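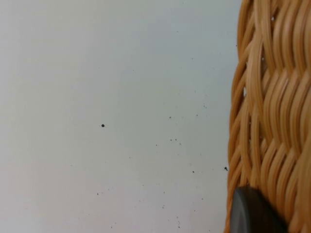
Kimgate small-cap fund: progress to March 16, 2022

The fund gained 13 per cent since December, helped by Tamura and Stukano. Jilside slipped on thin trading – we have kept the holding. Costs stayed within budget.

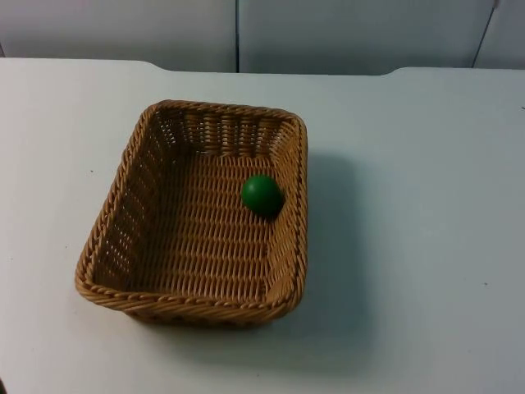
Clémence Pruvost asked whether too much now rests on Tamura, and would like a cap of 20 per cent on any one share. We will draft a rule on this.

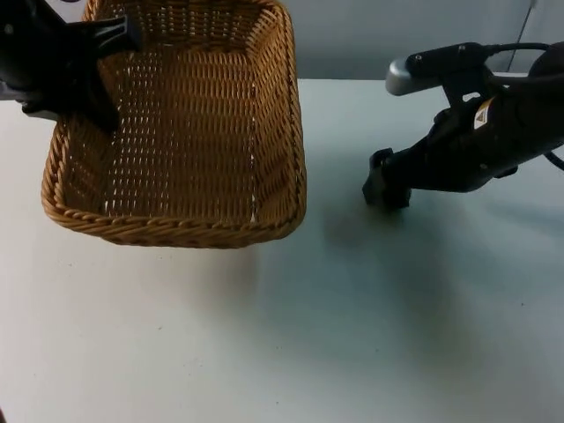
The dealing records are more than 97 per cent checked. Work on the dividend entries is still open.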